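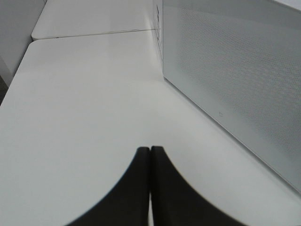 Fine dots, white box, white tabletop. A study in restraint.

The White Period: a small gallery from the kitchenette

Posted 6 October 2021, filed under Picard Street, Kitchen

Regular visitors will remember that the kitchenette at Picard Street began life as a collection of browns. There was a brown bench, a brown splashback, and a brown cupboard that had been painted a different brown by someone with access to only part of a tin. In July I decided that all of it would become white. I had read an article. The article said that a small room painted and fitted in a single pale colour would feel generous and calm, and it was illustrated with a kitchen the size of a tennis court.

Anyway, it's white now. The last thing to go in was the microwave, and since three of you asked to see it, which by the standards of this site is a clamour, I've given it a gallery of its own. The paint, the tiles and the long sad business of the tap are on their own pages.

A word on the appliance it replaced. The old Ralero was black, or had been, and it came with the flat. It had twenty-odd programs on a touchpad, and the only one still responding was Poultry. You could heat a cup of coffee on Poultry. You could do porridge on Poultry, provided you stood beside it the whole time with the expression of someone defusing a bomb. I became quite good at converting. When friends came to stay I left a note on the door explaining how many Poultries went into a bowl of soup.

The replacement cost $169 from the appliance place in Adstead, the one next to the tyre shop. I had gone in for something cheaper and come out having been talked into something plainer, which I gather is how the wealthy live. The salesman kept steering me towards models with a sensor. I asked what the sensor sensed and he said doneness, and we looked at each other for a while.

On to the front of the thing.

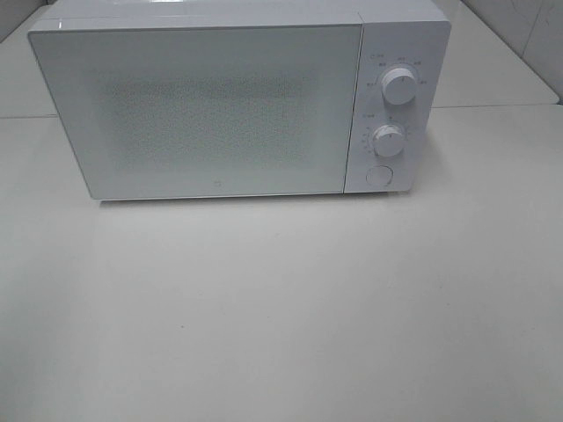
One reader in Satcombe has already written to say that two knobs is the correct number of knobs, that a microwave needs to be told how hard and how long and should otherwise mind its own business, and that I have wasted years of my life on touchpads. I can't fault any of it.

Her other point was about fingerprints. She wanted to know whether a glossy white door shows them. Yes. It shows them all, and it shows them best around breakfast when the light comes in low, so that I can tell you which hand I favoured and roughly what was on the toast. The black Ralero hid everything, in the manner of black appliances, and I now realise I was living in ignorance and quite enjoying it. A damp cloth followed by a dry tea towel does the job. Spray cleaner left a bloom on the bench that I noticed for a week, so I've given up on spray cleaner.

A few people will want to know about the bench itself, as I've been cagey about it. I wanted stone. I priced stone. What I have is a white benchtop, and I wipe it down as though it were stone, and I think it has started to respond to the flattery. The chief hazard is losing things on it. In the first fortnight I mislaid a white saucer, a white lid and the white cap off the milk, each of them sitting in plain view. I've started buying things in blue as a safety measure. The blue mug, which you may recall from the shelf post, has been promoted from the back of the cupboard to a position of real authority.

Turmeric has been banned from the room. I eat curry on the back step now, in a jumper.

The other thing people ask about is the hum. It hums. I had hoped for a more refined hum from something this well turned out, but it has the voice of a bar fridge in a caravan and I've grown fond of it. The bedroom wall is directly behind the kitchenette, so anyone staying over will know about my midnight rice.

Placement took longer than it should have. I tried the microwave hard up in the corner, where it looked like it had been sent there, and then nearer the sink, where I fretted about splashes. Then I moved it back along to where it had been in the first place. The cord, for those keeping score at home, was never long enough for any of the clever positions I'd drawn on graph paper. I still have the graph paper. It's very neat.

Now the controls, which have drawn more correspondence than the rest of the renovation put together, tap included.

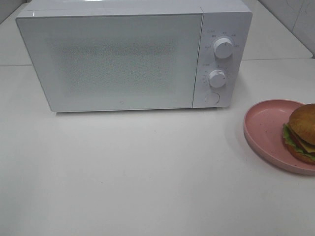
Two knobs, one button, and some lettering for people with better eyes than mine.

The lettering is a sore point. Pale grey on white is very handsome in a showroom and a bit of a rumour in a real kitchen before seven in the morning. I've learned the positions by feel, much as I learned Poultry. My sister-in-law suggested marking the settings I use with a dot of nail polish. I said I'd think about it, in the voice people use when they have thought about it. A dot of red nail polish would be the brightest object in the room and I'd have to repaint to match.

For anyone doing up a kitchenette of similar dimensions: I'd go white again, and I'd do the ceiling first. I'd also measure from the power point outwards and leave the graph paper in the drawer. The Ralero went to the recycling drop-off in Satcombe, where a man in gloves lifted it out of the boot and asked if it still worked. I told him it did chicken.

Next gallery: the shelf brackets, which are also white, and one of which is level.

Comments are open. Questions about the tap will be answered on the tap page.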